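How to Find and Stop a Slow Water Leak at Home

By Bram Bakker
Updated 23rd June

A water bill that creeps up with no change in habits usually means a slow leak. Most of them are in the bathroom, most are cheap to fix, and the search takes one evening and a night of leaving the water alone. These steps are written for a house or apartment with its own water meter. If you share a meter with other units, skip to the part on toilets and start there.

What you need

A flashlight
Pen and paper
Food coloring, any dark color
Dry paper towels
An adjustable wrench
A flat screwdriver and a Phillips screwdriver
A small towel to line the sink

Step 1. Read the meter twice

Find the meter. In Trorville, where I live, it sits in a covered box near the curb. In older buildings it may be in the basement or under the stairs. Lift the cover and look for the row of numbers, and for a small dial or triangle that turns when water is moving.

Turn off everything that uses water. That includes the ice maker, the dishwasher, the water softener and any sprinkler timer. Look at the small dial. If it is turning, water is going somewhere.

If it looks still, write down the full reading before bed and read it again in the morning before anyone uses a tap or flushes. My own reading one October was 2,623 at night and 2,627 in the morning, a difference of 4 gallons with the whole house asleep. That was a small leak. It had been going on for months.

Check what unit your meter uses. Some count gallons and some count cubic feet, and the difference matters a great deal when you work out how much you are losing. The unit is printed on the face.

Step 2. Split the house in two

Close the main shutoff valve inside the house and watch the meter again. If the dial still turns, the leak is between the meter and the house, and you will want a plumber for that. If it stops, the leak is indoors and you can keep going.

Turn the valve slowly. Old gate valves that have not been moved in years can drip at the stem afterward. A quarter turn on the packing nut normally stops it. Open the main again when you have your answer.

Step 3. Test the toilets

Take off the tank lid and set it flat on the floor. Put ten drops of food coloring in the tank and leave it for half an hour without flushing. If color shows up in the bowl, the flapper is letting water through.

To replace the flapper, shut the valve behind the toilet, flush to empty the tank, unhook the old flapper from its two pegs and unclip the chain. Take it to the store with you so you get the same size. Hook on the new one and leave a little slack in the chain. Too much slack and it gets caught under the flapper.

Look at the water level too. It should stand an inch or so below the top of the overflow tube. If it runs over into the tube, lower the float.

Step 4. Check every faucet

Go from room to room. Dry the spout with a paper towel, dry the base, and come back after fifteen minutes. Put a fresh paper towel under the tip of the spout before you walk away, and a second one around the base of the handle. A wet spot on the first means a worn cartridge or washer. A wet spot on the second means a worn O-ring.

Then open the cabinet and run the flashlight along the supply lines. Wipe each joint with a dry towel and look at the towel.

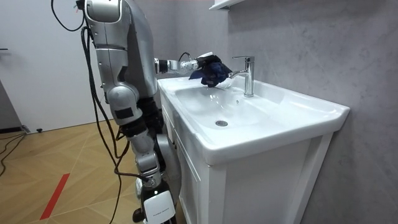 Can I replace a faucet cartridge without shutting off the water to the whole house?

In most bathrooms you can, using the two small shutoff valves under the sink. Close both, then open the faucet to let the pressure out. If water keeps running after a minute, one of the valves is not closing all the way, and you will have to use the main.

Step 5. Change the cartridge

Single-lever faucets all come apart in much the same order. Close the drain and lay the small towel in the basin so that no screws go down. Pry off the small cap on the handle, if there is one, and loosen the screw behind it. Some handles take a hex key, so look before you go to the store.

Lift off the handle. Unscrew the dome under it by hand, and if it is stiff, wrap it in cloth before using the wrench. Under that is a retaining nut. Remove it and pull the cartridge straight up.

Buy the same cartridge. There are dozens that look nearly alike. Take the old one with you, or write down the maker and model. The Miyazaki hardware store on our main street keeps a wall of them and will match one at the counter, but the big stores expect you to find your own.

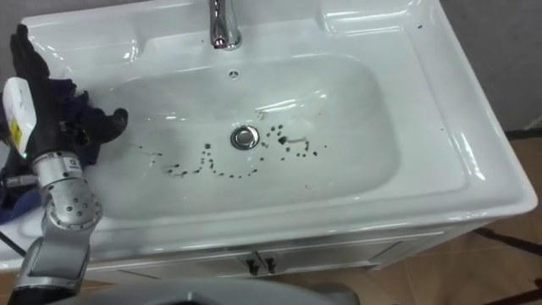

Before the new one goes in, wipe out the inside of the faucet body and look for grit. Scale from the pipes is what wears the seals down, and a new cartridge set on top of old grit will leak within weeks. Put a thin film of plumber's silicone grease on the O-rings. Petroleum jelly makes some rubber swell, so leave it in the medicine cabinet.

Line up the tabs on the cartridge with the notches, push it down until it seats, and tighten the nut until snug. Put back the dome and handle. Open the valves slowly, one at a time, with the faucet partly on. It will spit air for a few seconds.

If hot and cold come out reversed, the cartridge is in backward. Close the valves, pull it, turn it half way around and try again.

Step 6. Look at the places people skip

The relief valve on the water heater. Feel the end of its discharge pipe with a dry finger.

Outdoor spigots, especially with a hose and closed nozzle left on.

Washing machine hoses. Rubber ones that bulge or show cracks should be replaced as a pair.

The shower head. A drip that goes on for a minute after a shower is just water draining out. A drip that is still there an hour later is a leak.

Step 7. Read the meter again

Repeat the overnight reading from Step 1. If the numbers match, write the date inside the meter box lid or on the wall by the main valve. If they don't, go back to the toilets first. A flapper that passes the dye test once can fail it the next time, depending on how it lands.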